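Dellness Credit Union Members' Letter: Currency Notes

Sending money abroad in August

Members who send money overseas will have noticed that the dollar bought less in several currencies this summer. We had more calls on this than on any other subject, so Donal Carroll from the payments desk has put together a few notes.

The rate you see on the news is the mid-market rate. Banks and transfer services use it when they trade with each other, and then add a margin for customers. On a small transfer the margin hardly shows. On a transfer of $834, a margin of 2 percent costs you $16.68, and that is before any flat fee.

Ask for the total in the other currency, after all charges, and compare that figure between services. A service that advertises no fee may make up the difference in its rate. Quotes also go out of date quickly — most are held for a short time only, so check the figure again before you confirm.

Our own transfers now go through Avram, which replaced Kalta in the spring. Requests received before 2 p.m. are sent the same business day. The minimum transfer is $80. Members with regular payments set up under the old system do not need to enter them again, but please check that the recipient's account number came across correctly.

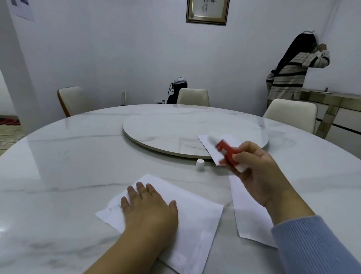
Gluing paper at a marble table.

Afonso Cunha will be at the Liltitz branch through August to help with transfer forms in English or Portuguese. Bring a photo ID and the recipient's full bank details. If the payment is for a property purchase or school fees abroad, bring the invoice as well. The receiving bank may ask for it, and a missing document can hold up the money for several days.

Contact us | © Dellness Credit Union. All rights reserved. | Back to top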